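The spare room bench, and an old Dell board

May 6, 2021

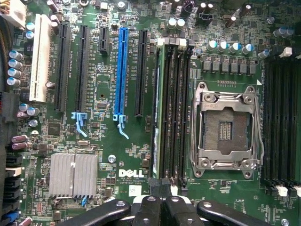 I have been promising myself since March that I would sort out the old workstation, and this week I finally cleared enough of the bench to make a start. It came from a house clearance over in Gemodthorpe, 20 pounds for the lot, and it has sat under the window ever since with a coat draped over it. I do love an old Dell, I must say. Everything is laid out as though somebody expected you to come back and fiddle with it one day, and even the slots have a bit of colour to them, with that lovely bright blue one in among the black and a white PCI slot out at the far left for cards I haven't owned in years (though I dare say there's a sound card in the loft). I left one stick of memory in beside the socket, as I haven't found the box where the others are meant to live.

The socket is the part that makes me hold my breath. All those tiny gold contacts, and one careless sleeve would do for the lot of them! My first job tomorrow is to find the plastic cover, which I put somewhere safe, and you will know how that goes.

After that it's a soft brush and plenty of patience. I bought a pack of 200 cotton buds from Özkan, the little hardware shop by the bus station, and a bottle of cleaning alcohol that should see me out. The screws have gone in an egg box, the side panel is behind the door, and the kettle is banned from this end of the room until further notice.

I'd like it to end up as a quiet machine for my scanned slides, all 600 of them, which are still in their Altico boxes on top of the wardrobe. I need to look at the fans next, and one of them rattles dreadfully.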